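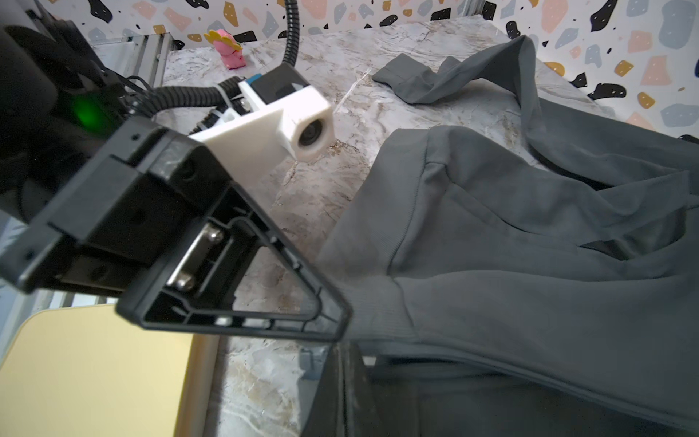 The Redholm pullover hoodie in dark gray, on the marble tabletop.

Redholm Heavy Pullover Hoodie: three months in, and I have notes

I should say up front that I don't trust hoodies that come with an essay. The Redholm arrives with a folded card about craft and patience and the lost art of the sweatshirt, and I read it standing at the recycling bin. A hoodie has one job. It goes on over your head when the house is cold and it comes off when you start cooking. I wanted to know whether this one does that job any better than the Walier I've been wearing for years, which cost less than half as much and has paint on it.

Short answer: a little better. Whether a little is enough depends on how you feel about spending dinner-for-two money on something you'll wear to take the trash out.

The fabric

It's cotton, and it feels like cotton. I have nothing against blends, but the last two hoodies I bought turned shiny at the elbows inside of a winter, and I was done with that. Redholm calls the knit "heavy." I'd call it medium. My old Ralletti sweatshirt is noticeably thicker and stands up practically by itself. The Redholm drapes more and creases softly when you drop it somewhere, and I've come around to liking that, although people who want a stiff, boxy hoodie will be disappointed.

The dark gray is a good dark gray. It hides coffee. It does not hide cat hair, and if you own a pale cat you can stop reading.

The pocket

Kangaroo pocket, stitched at the openings, and the stitching has held. I'm hard on pockets. I put keys, a phone, a tape measure and both fists in there, often all together, and on the Walier one corner started pulling away in the first month. No sign of that yet. The openings are cut a bit steep for my taste, so a phone can slide out if you lie back on the couch. Mine has done it more than once. The store page says "secure carry," and I'd like to know what they were carrying.

Cuffs and waistband

Ribbed at the cuffs and ribbed at the hem, the usual arrangement. The cuffs are the best part of the whole thing. I push my sleeves up to wash dishes, pull them down, push them up again, all evening, and they still grip my wrist the way they did when I bought it. The waistband I'm less sure about. It was snug at first and it's less snug now. I wouldn't call it stretched out, but I've been watching it since October and it's heading in one direction.

The hood

Big. Possibly too big. It fits over a knit hat, fine, but when it's down it bunches behind the neck, and under a coat it feels like wearing a travel pillow. The Halonen hoodie I tried last year had a smaller, flatter hood and was easier to layer, though that one shrank so badly I gave it to my nephew.

Washing

Cold wash, low dryer, once a week, usually Tuesday. I measured it before the first wash because I've been burned, and it lost a little length in the body and nothing in the sleeves that I could find. There's some pilling under the arms. The card promises the fabric will "improve with every wash." It hasn't improved. It has stayed about the same, and I'd respect a card that said so.

Folding

This thing is a nuisance to fold. The fabric is soft enough that the sleeves flop back out while you're dealing with the hood, and then the hood slides off the stack. I've tried it hood first, hood last, and rolled. Rolled is the least bad. On a shelf it takes up the space of two T-shirts and change. Most days it ends up on a hook.

Would I buy it again?

At full price, no. On sale, probably, and I'd skip the lighter colors. If your current hoodie still has its pocket attached, keep wearing it. The Redholm is a decent piece of clothing with a very confident card in the box, and most of the 759 five-star ratings on the store page seem to have been written the day it was delivered. Come back after a winter and tell me about the waistband.

Rating: 3 out of 5

Good: cuffs, pocket stitching, color
Not so good: bulky hood, pocket angle, price

Search reviews Go

1,204 shares

Contact | Copyright, all rights reserved | Back to top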